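About Fleltstead

Fleltstead cleans, mends and stores team clothing for sports clubs and schools in and near Musitville. We collect used kit after matches and practice, wash it, check it for damage, fix what can be fixed and bring it back sorted by team and size. We also number new jerseys and keep off-season kit on our shelves until it is needed again.

How we started

Rajitha Uddin opened the shop on Kahsay Street after nine years of running the laundry room at a hotel. Her two sons played soccer, and their club asked parents to take turns washing the team's jerseys at home. The jerseys came back in different shades, with peeling numbers, and a few never came back. She offered to do the whole club's washing for one season at a flat price.

Two more clubs signed up before that season ended. Skarphéðinn Laxdal joined the following April to handle repairs. He had worked as a sailmaker and then as an upholsterer, and he brought his own sewing machines with him. One of them is still used for heavy zippers and bag straps.

We now look after clothing for 34 clubs and schools. The largest is Ivisport, a youth club with 21 teams in soccer, basketball and track. The smallest is a curling group that sends us its jackets twice a year.

What we do

Washing. Most team clothing is polyester and does not need hot water. We wash at low temperatures, use no fabric softener and hang nearly everything to dry. Softener coats the fibers and stops the fabric from moving sweat away from the skin. Grass and clay stains are treated by hand before the wash.

Repairs. We replace elastic, drawstrings and zippers, close split seams and patch small holes. Torn mesh can usually be backed with a new piece. If a repair would cost more than half the price of a new item, we call the club first and let the equipment manager decide.

Numbers and names. We remove old numbers and apply new ones with a heat press. Sewn numbers are available for clubs that want them. They cost more and last longer.

Storage. Our storage room holds 900 kit bags on numbered shelves. Each bag has a list inside and a copy of the list in our office. Clubs can ask for a single bag at any time, with two working days' notice.

Checking each piece

Every item is looked at before it is washed and again before it is packed. The person doing the check goes over waistbands, side seams, trim and linings, and pins a paper tag on anything that needs a needle. Red and white kit gets extra care on the first few washes. Deep red dye can run into white stripes and linings, and once that has happened it is hard to undo, so new red items are washed on their own until the water comes out clear.

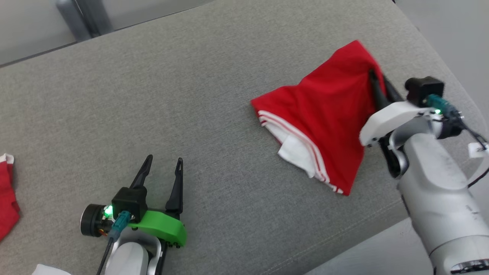
Who works here

Rajitha runs the business and deals with clubs directly. If you call in the morning, you will most likely get her. Skarphéðinn is in charge of the repair bench and trains anyone who wants to learn. The rest of the staff work in washing, packing and delivery, and most of them can cover more than one of those jobs. In the weeks before the fall season we take on extra help for numbering.

We offer two paid training places each year to people who want to learn garment repair. No sewing experience is needed. Trainees start with hems and elastic and move on to zippers once their stitching is even.

Old kit

Clubs often have boxes of jerseys from old sponsors or old designs. We take these in, wash them and sort them. Last year we passed on 287 usable items to school sports programs that had asked for practice clothing. Club badges are removed first if the club wants that. Items that are past wearing are cut up for cleaning cloths or used as patches.

Working with us

New clubs start with one team for one month, at the normal rate and with no contract. After that you can add teams or stop. We ask for a list of what is in each bag when you hand it over. If you do not have one, we will make it for you on the first pickup.

Please empty pockets and take out shin guards and mouthguards. Found items go in a labeled box at the front desk and are kept until the end of the season.

The shop is at the back of the Kahsay Street yard, through the green gate. Parking is free in front of the loading door except during the morning pickup.

Page last updated 24/01/2023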